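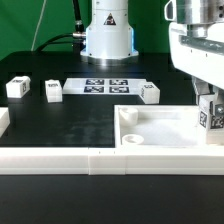

Three white cubes in a row on a black tabletop, with a green backdrop behind.

My grandmother kept her letters in a flour tin, and for most of my childhood I believed that was simply where letters lived. She would lift the lid after supper, wipe her hands on her apron, and read one out loud to whoever hadn't slipped away from the table. They were mostly about weather and knees. I loved them anyway, and I suspect they are the reason I have spent this past June writing to people I could just as easily have called.

I am far from the only one. Saron Mekonnen runs a little stationery shop called Melura, tucked behind a bakery (you smell the rolls before you find the door), and she told me she started her letter circle with nine people and a borrowed teapot. Today the circle has 200 members, and between them they mailed 1188 letters last year. Saron knows the figure because she keeps a ledger, in pencil, with a great many smudges.

"People come in saying they have nothing to write about," she told me, pouring more tea than my cup could hold. "Then they sit down and I can't get them to leave at closing time."

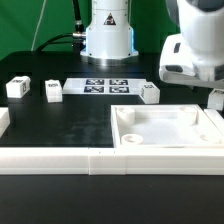 What do you say in a first letter to someone you haven't spoken to in years?
Start with something small from your own day, such as what you had for lunch or what's blooming by the steps, and let the big news wait until the second page.

That was Saron's advice to me, and I took it. I wrote to my old college roommate about a pot of soup I'd scorched, and by the bottom of the page I had somehow got around to telling her I was sorry I'd missed her wedding. Her answer came back in a yellow envelope, four sheets front and back, with a recipe for a soup she claims can't be ruined. I have my doubts! 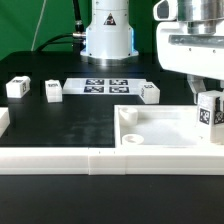 A white cube with black printed patterns, held just above the right end of a tray.

Members of the circle have their opinions about supplies, as you might guess. The older hands swear by Birhane paper, which is thick and a bit toothy and drinks up ink. The younger ones like the Cesow pads because they're cheap and they lie flat on a bus seat. I bought some of each and then wrote my longest letter on the back of a seed catalog, which my aunt said was her favorite one yet.
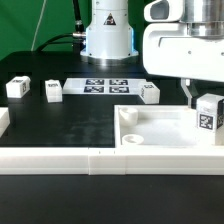 There is also the matter of waiting, and I'll admit I was bad at it for the first few weeks. I walked out to the mailbox at ten in the morning, and again at noon, and once in my slippers in the rain. Somewhere along the way the waiting got pleasant — a bit like having bread in the oven. My own tin is filling up now. It used to hold crackers, and the letters on the bottom still smell a little of salt and cheese.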